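What the Sim Arm Learned This Month

Mendar project update, December 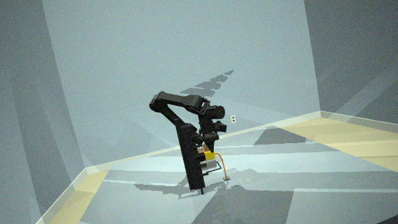 Why train in simulation first when we have a real arm sitting in the lab? Because practice is cheap there. I can start a batch before dinner and read the results over coffee, and the worst a bad idea can do is waste a night of computer time.

So, the news! We've been testing a method we call Pan, and I'm pretty happy with it. The old way, we trained on one fixed lighting setup and one cable stiffness, and the policy got very good at exactly that room and pretty hopeless anywhere else. Pan changes the lights, the shadows and the way the cable bends a little at a time, and it only makes things harder once the arm is coping with what it's got.

We ran 500 test episodes with cable settings the policy hadn't trained on. The fixed setup finished 26 percent of them. Pan finished 70 percent — same network, same training budget, same grumpy workstation.

Most of the failures that are left happen when the arm brushes the cable on its way down and drags everything sideways. I tried a penalty for touching the cable and it made the arm so timid it hardly moved (back to the drawing board on that one). Gatero, our contact model, also gets slow when the cable folds over itself, so I've been cleaning that up in the evenings.

Next up is the real arm over at Makwood. We have it for 2 weeks, and I expect the numbers to drop. I'll report back either way, with the training curves if I can get them to fit on a page.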